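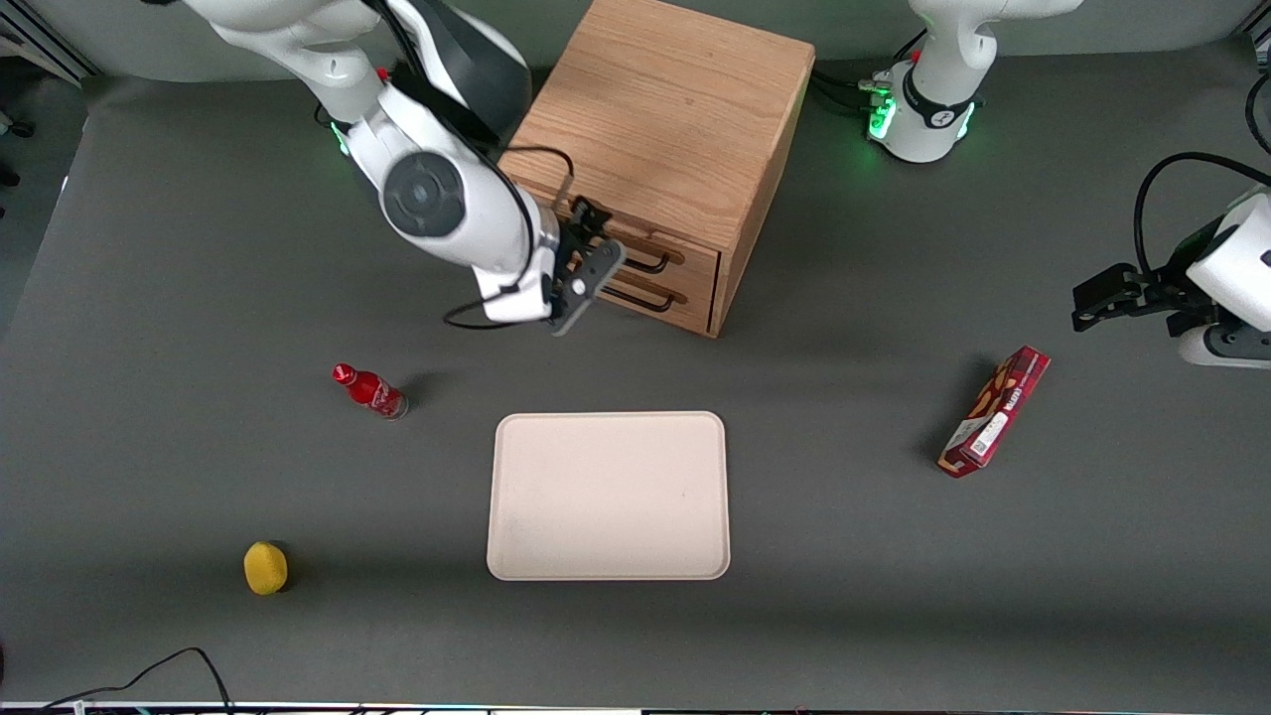 Pacing in a virtual reality mystery is a different matter from pacing on a flat screen, and we came to feel this keenly while building *Prelby*, our story of a seaside boarding house whose landlady has gone missing. In the flat version, which we made first and were rather fond of, a player crossed the parlour with one push of a stick and was told the next piece of the story more or less on arrival. In the headset the same parlour seemed to swell. People leaned, crouched, looked behind the curtains, and wanted to handle everything within reach, and they paid no heed at all to the voice-over we had so lovingly recorded. Plain furniture slowed them down most. A box-shaped cabinet in pale oak, seen largely from above as in Figure 1, offers a broad top with its grain running across it and a pair of handles on the front, and those handles are a promise to the player that something may be inside. We had scattered a good many such promises about the boarding house without meaning to, and our players, bless them, took us up on every one.

### 5.2 Where the story waits

We therefore looked again at the logs from the second round of play, in which 108 players completed the first chapter on the Drikon headset. The chapter was divided into short stretches that we call *rests*, a rest being any spell in which the plot does not move forward until the player does something. The logs gave us 996 rests in all. Nahom Negussie went through them by hand over the whole of May, marking for each one whether the player seemed busy, lost or simply content, and Danica Shehu then marked them afresh without seeing his notes. Where they disagreed they sat down together with the recording and a pot of tea and talked it over until they had settled the matter.

What came out of this slow work was, to our minds, rather cheering. We had feared that a long rest would nearly always mean a lost player. In the parlour and the upstairs landing the opposite held: the longest rests were mostly marked as content, with players reading the guest book, trying the piano, or standing at the window to listen to the gulls. The lost players were found in the shorter rests, and especially in the scullery, where we had been so anxious to keep things moving that a bell rang every time anyone paused. Several players told us afterwards that the bell made them feel they had done something wrong. We took it out the same week.

### 5.3 Props that must be read

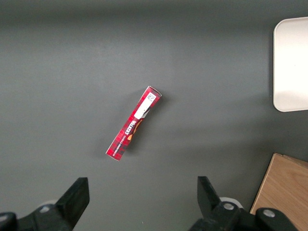
Written clues brought their own troubles, and we would urge anybody planning a story of this kind to leave plenty of time for them. Our early drafts relied on letters, labels and a railway timetable, all carefully set in type that was handsome and, inside the headset, far too small. Players do not hold a prop the way its maker pictured it; they pick it up by whichever end is nearest and turn it about as they talk. The long red box in Figure 2 makes the point nicely, for although WALKERS runs along it in bold white capitals, it appears rotated and mirrored from this side, and the red, the tartan-like pattern and the little picture that looks like a piece of shortbread reach the eye with much less effort than the line of smaller text. After a few rather dispiriting evenings we gave each clue in *Prelby* a strong colour and a simple picture of its own, and kept the words for players who cared to look closer.

The change was made in Prurkix, the scene editor we used throughout, and it touched up to 206 props, some of them needing no more than a new label. We also borrowed a habit from the stage work of the Mujić company, whose designers like to show an important object twice before anyone on stage speaks of it. The landlady's green umbrella now stands in the hall during the opening and turns up again on the landing, so that by the time the lodger mentions it in the third scene most players are already looking about for it.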